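Podard software update for Isa, 4/16/23

Hi all - the short version is that the new pose tracker is in and I'm pretty happy with it! The old one kept losing itself over plain tabletops, so I spent most of this stretch on the part of the code that decides which image features to trust. It now leans harder on edges and on whatever objects are standing nearby, and it stops chasing faint wood grain.

I ran it against 1000 recorded clips from the Kingi set. The old version lost track in 57 of them and the new one in 20, which is better than I'd promised you in the last report (I did budget for a worse number, so that's some time back).

Finger width is the other half. We read the opening straight from the images, and worn pads or loose tape can throw the edge finder off. I've added a check that compares the pads with the two brass rings on the arms, which are much easier to find.

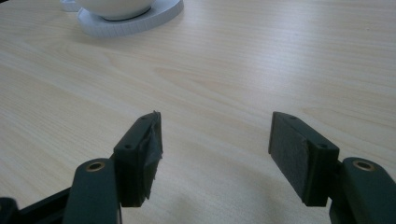
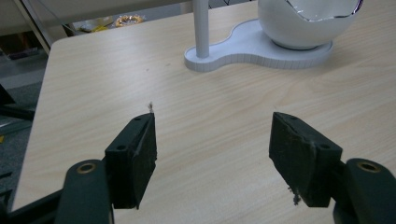 Fingers apart over bare wood, both times.

Still open: the planner in Floter chokes when the width signal jumps, and I haven't decided whether to smooth it on our side or theirs. I'd like to get to 2000 clips before the June review, and for that I need the second storage drive approved - could you look at that request this week?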